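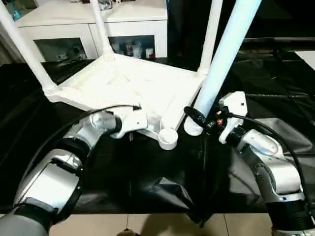

Clamach museum gets its coins back on show

I went along to the little museum in Clamach this week (any excuse, and the café does a very good cheese scone) and I'm pleased to report that the coin room is open again! It's been shut since January, which felt like an age to those of us who used to wander in at lunchtime.

The big news is the Santoso hoard. It came out of a ploughed field on the Santoso farm when I was still at school, and for years you could only see a handful of the coins in a case by the stairs, next to the fire extinguisher. Now 70 of them are laid out properly, both sides visible thanks to some clever mirrors, and I spent far longer bent over them than my back would have liked. Most are small silver pieces, a bit bigger than a shirt button, and quite a few have been clipped round the rim by somebody who fancied a little extra silver for themselves.

My favourite is a worn one with a ship on the back. The label says it was probably struck abroad and carried here by a trader, and there's a new wall map showing the route it may have taken along the coast. I'd have liked the map lower down, as it's hung for people a good deal taller than me, but it's lovely work and the lettering is nice and clear.

The cleaning and cataloguing was done by Ivent, the conservation workshop down by the old harbour, and took about 10 months from start to finish. They've put out a thin booklet on how they went about it, with a whole page on removing green crust without scratching what's underneath. I bought one and read it on the bus home. It's rather good on the pot the coins were found in too, although the pot itself has stayed in the store for now while the base is being looked at.

There's more to come as well. The Skikumer collection of carved bone combs and pins goes up in the side gallery next month, nine cases of it, and I'm told the lighting is being changed first so you can make out the patterns. I saw a few of those combs years ago and could hardly tell which way up they were, so I'm looking forward to a second go.

The coin room is open from 10 in the morning, and there's a late evening once a month when it stays open until 7. Entry is free, the booklets are at the front desk, and do leave room for a scone.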